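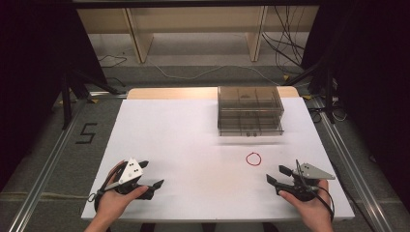

The Villardale pickle and chutney evening is back in September, in the big room of the Nutuden center. Doors open on Thursday at 6 p.m. and the tasting starts half an hour later. Last year we received 69 jars, and this year already 86 are registered, so the tables will be quite full.

The classes are the same as before: mango, lime, mixed vegetable, and open chutney. One is new - a class for pickles made without any oil, which many members were asking for. Each jar should hold at least one cup and carry only the entry number on the lid. Please do not write your name on it. The judges taste with plain rice first and then with a small piece of flatbread.

Between the second and the third class there will be a cooking demonstration by the kitchen of Wanigasekara, the restaurant on Arner Street. They will prepare an eggplant pickle from beginning to end, with mustard seeds ground by hand, and everybody can take the recipe home. The kitchen asked us to say that it is rather hot, but the chili can be reduced by half and the taste stays good.

Tickets are at the Nutuden front desk. Last year's evening brought in 921 dollars, of which 291 went for new burners in the teaching kitchen. Entries are accepted until the Monday before, at noon.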